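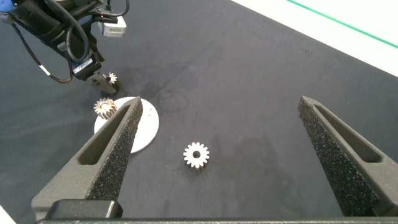

1/ Gears on the bench: a thread on small plastic gears

I repair small mechanisms: kitchen timers, music boxes, toy drives, the odd label printer. Most of what lands on my bench has a bad gear in it. People keep asking how I sort and check the small white ones, so I'm putting it all in one place.

2/ First thing is the surface. I use a dark one. White gears on a light bench disappear, and so do the crumbs that break off them. Dark gray or dark blue both work. I had a green cutting mat for years and the printed grid drove me crazy when I was trying to look at teeth.

3/ Spread them out before you do anything else. Flat, not touching, with bare surface between them. A gear lying by itself is easy to look at. A gear in a pile looks fine until you put it in.

4/ Anything round and flat with no teeth goes down on the bench with the gears until I know what it does. In the last job like this I threw a plain disc in the wrong tray and spent a whole evening looking for it. It was a spacer. The gear train rubbed without it.

5/ Count the teeth. Then count them again, starting from a different tooth. I put a dot of washable marker on the one I start from. If I get two different answers I count a third time and write it on the bag.

6/ Tooth count alone won't get you a match. You also need the outside diameter and the bore. Two gears can have the same number of teeth and not mesh with anything in common. I measure the outside with calipers and check the bore with a drill shank, smallest first. Don't force the shank. The bore on a plastic gear stretches easily and then it slips on the shaft.

7/ Now look at it against the dark surface from straight above. On a milky plastic gear you get some light through the teeth, and that is useful. 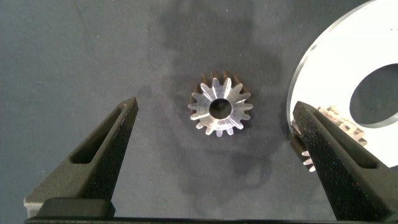 A crack usually shows up as a hard line that starts at the bore and heads for the gap between two teeth. If you see a line, turn the gear a little. A scratch fades when the light moves. A crack mostly stays put.

8/ Check the tooth tips too. Pointed is fine if the design is pointed. What you're looking for is one tooth that doesn't match its neighbors. Run a fingernail around the rim slowly, and you'll feel a short one before you see it.

9/ Lint. I wipe the mat on Monday and it has specks on it again by lunch. It doesn't matter for sorting. It does matter when you grease, so blow each gear off before it goes back on a shaft.

10/ Grease: very little, and only one made for plastic. I use Gumarel out of the small tube. Some general-purpose greases will make certain plastics brittle, and you won't know until the thing comes back in a year.

11/ Someone asked about gluing a cracked hub. I've tried it. It holds for a while in something hand-turned like a music box. In anything with a motor I replace the gear.

12/ For replacements I buy mixed bags from Jandex. The last one was 400 pieces and I counted 466, so no complaints there. The sizes are all over the place. Expect to sort for a couple of evenings before the bag is any use to you.

13/ Storage is a Potex drawer cabinet, one drawer per tooth count, small paper envelopes inside for bore size. I have 104 envelopes filled and labeled. Pencil on the label, because I get it wrong often enough.

14/ The envelope system came from Shakuntala Vishwakarma, who taught me watch repair. She used coin envelopes. I've tried zip bags and I went back to paper. Gears cling to the plastic and one always stays behind in the corner.

15/ Rajkumari Pal asked in the replies whether it's worth keeping worn gears. I keep one of each kind, in an envelope marked BAD, for measuring. The outside diameter will be a little under if the tips are worn, so write that on it too. The rest I throw out.

16/ If you have a gear you can't match, post the tooth count, the outside diameter and the bore in millimeters. A photo with no measurements doesn't give me enough to go on. I'll go through the replies tonight after dinner.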